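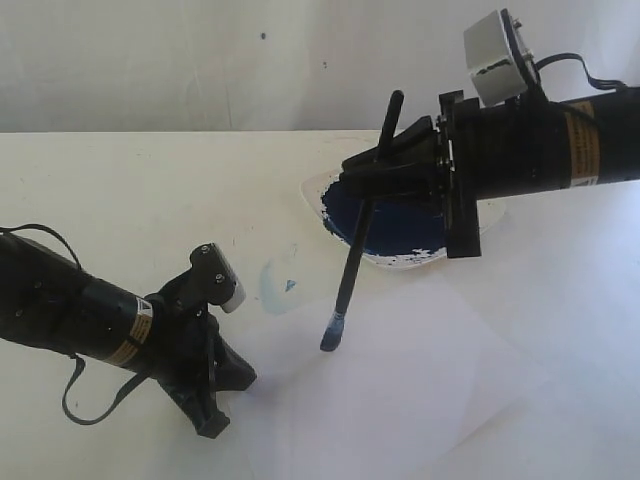 Bon, je sors de trois écoutes d'affilée du nouveau Märta Blomqvist et il faut que j'en parle à quelqu'un, donc ce sera vous ! Le disque s'appelle Skumstead, il dure à peine plus d'une demi-heure et je n'ai pas été accroché comme ça par un album de synth-pop depuis très longtemps. Tout y est dépouillé, blanc sur blanc, une table nue contre un mur pâle, et puis d'un coup une basse énorme qui débarque par le côté gauche du casque. J'ai sursauté deux fois.

Pour celles et ceux qui ne la connaissent pas : elle était la moitié de Soseck, le duo qu'elle formait avec Jonatan Bakke. Deux albums, une poignée de singles, et « Dorell », que vous avez forcément entendu si vous avez traîné dans un bar un peu cool avec des néons. Le refrain en suédois, les claps en retard. Oui, celui-là.

Le truc dingue, c'est que Bakke est quand même là ! Il joue sur trois titres et il coproduit « Nattbuss ». On entend tout de suite sa patte, cette caisse claire sèche, presque en carton. Je craignais le disque de rupture un peu boudeur, je me retrouve avec des gens qui ont l'air de s'amuser.

Mon morceau préféré pour l'instant : la piste 4, « Björklund ». Ça démarre à 100 BPM, tranquille, on hoche la tête, et au pont tout passe à 164 sans prévenir. Sur le papier c'est une très mauvaise idée. Dans les oreilles c'est génial, j'ai raté mon arrêt de tram (et j'ai marché jusque chez moi en la remettant, aucun regret).

Un mot sur les chœurs d'Armelle Riviere, qu'on n'entend pas assez, ni ici ni ailleurs. Elle double la voix de Märta une octave au-dessus sur la fin de « Ljusår » et ça me fait un frisson à chaque fois. Si quelqu'un a des nouvelles de son album solo, je prends !

Petit bémol, il en faut un : l'interlude parlé en piste 6. Deux minutes de répondeur avec de la réverbe, bof. Je le saute déjà. Et le remix de Thitima Thongsuk en bonus est tellement bon que j'aurais aimé le voir au milieu du disque, à la place justement.

Côté vinyle : premier pressage à 320 exemplaires, j'ai le 247. Teodor Moen signe le mastering, les graves sont superbes, plus ronds qu'en streaming je trouve. La face B gagne beaucoup à être écoutée fort, pardon aux voisins.

Elle tourne en septembre, pas encore de date près de chez moi, je rafraîchis la page matin et soir. Dites-moi quel titre vous passez en boucle, et si vous me répondez l'interlude je veux bien des arguments !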